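About Jelletti

Jelletti is a supplier of everyday footwear for changing rooms, pools and residential settings. The company was formed through the merger of Skevano, a wholesaler of slippers and house shoes, and the sandal business of Shaikh & Umby. We supply 376 organisations, among them leisure centres, boarding schools and care homes, and our current list runs to 1039 lines in adult and junior sizes.

Slide sandals remain the largest part of our trade. They are ordered in bulk, worn daily by many different people and expected to be easy to step into. We hold them in plain colours, with black available throughout the year.

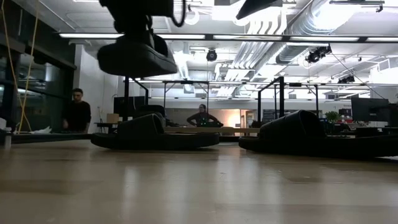
Black slide sandals with broad straps, side view.

Customers who wish to compare styles before ordering may ask for a sample pair, which can be kept for up to 50 days. Returned samples are checked for wear to the strap and sole and are not sold as new.

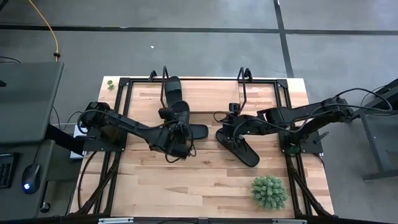
Our approach to fittings and furniture follows the same principle as our approach to stock: plain items, kept in use for as long as they serve. A light wooden top of pale butcher-block planks makes a dark sole easy to see, and it can be sanded when it becomes marked.

Jelletti dispatched almost 1701 cartons last year. Trade accounts are open to registered organisations, and the new price list is issued each January.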